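13th March, workshop notebook, dye bench

Third go at the woad vat. The first one died in the night and the second never lived, so expectations this morning were modest. Ilse Dewulf has taken to calling it "the patient" and wants it written up properly this time, with times and everything. 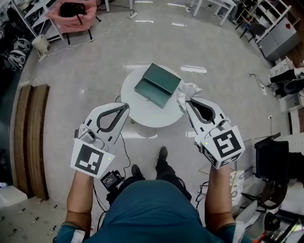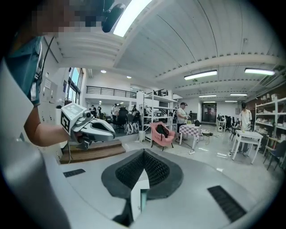

Pledomora Textile Workshop — Natural Dyes Group

Started with the 7 liter pot, soft water from the rain barrel, heated until the thermometer gave up being coy and settled at 50 C. Pigment was the De Haan batch, ground again because last August's grinding was mine and I was in a hurry. Still gritty at the bottom of the mortar. Pushed it through a stocking.

Soda ash in first, then the reducer, a spoonful at a time. Stijn Nijs says to add it all at once and walk away. Stijn also says the smell is pleasant. I added it in 4 lots, stirring without splashing, lid on between.

Left it 90 minutes. Looked at 30 and again at 60, which the instructions say not to do. At 60 it was murky blue and sulking. At 90 it had gone yellow-green underneath with a coppery skin on top, and I said something out loud that won't be entered in the notebook.

Dips, all on the Skata wool, scoured yesterday and wetted out in plain water:

1. Five minutes. Came up green, turned pale blue on the line. Patchy where it had floated.
2. Five minutes, held under with the glass rod. Better. Good even mid blue.
3. Ten minutes. Not much darker than 2, so the vat was already tiring or I had let air in. Probably air. I drip.
4. Cotton scrap, for Ilse. Grayish. She says it has character.

pH before dip 1 was 9.5, after dip 3 it was down to 9. Topped up with a pinch of soda ash and rewarmed. No further dips, as it was lunch.

The Kurico scale is drifting again. It read the same empty dish two different ways inside a minute, so treat the reducer weights above (the ones I haven't written down) with suspicion. Please don't fix it with tape.

Rinse water went clear on the third change. Samples 1 to 3 are pinned to the board by the sink, dry side up, and the cotton is with Ilse.

To do: skim the skin before dipping next time, weigh the wool down, try the longer rest at a lower temperature. Stijn to return the good strainer. Lid stays on the vat overnight, towel over it — whoever is last out, check the towel.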